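Starry Night tin, keep it as a sewing tin or sell it on?

tatiana_p
Posted Saturday, August 22, 2026
Picked up a small tin at the Vultthorpe flea market for 5 dollars. Starry Night printed on the lid, no maker's name that I can find. I wanted it for needles and thread, but my sister says printed tins like this are collectible. Anyone know?

mühlbauer73
Museum shop type of thing. They made piles of them. Use it for your needles.

Branislav V
I wouldn't be so quick. Some of the older printed tins go for 10 or more if the lid isn't scratched. Does it have a hinge or does the lid lift off?

mühlbauer73
10 dollars isn't collectible, that's lunch.

stefania.o
I keep buttons in one that size. The corners matter more than the picture. Rounded ones don't snag thread. And don't put a fridge magnet inside to hold the pins, mine scratched the bottom and it started to rust.

Branislav V
A magnet is fine if you glue felt under it. I've had one in mine for 8 years.

tatiana_p
Rounded corners, yes. There's a small notch in the side that I think is for opening it. Sides are plain dark blue. Pictures below.

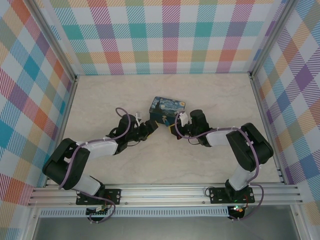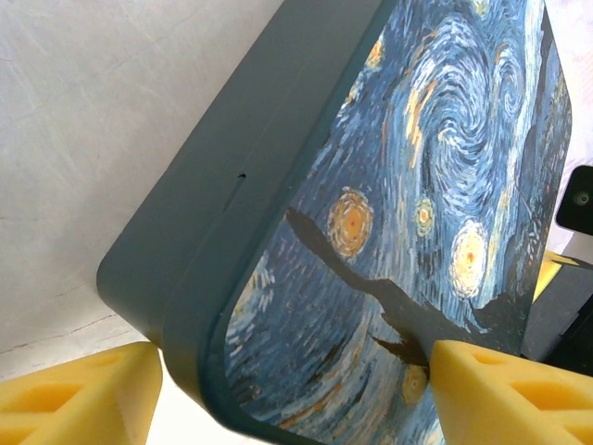

The Starry Night tin, whole and then closer up

stefania.o
Nice blue. Keep it.

mühlbauer73
Needles.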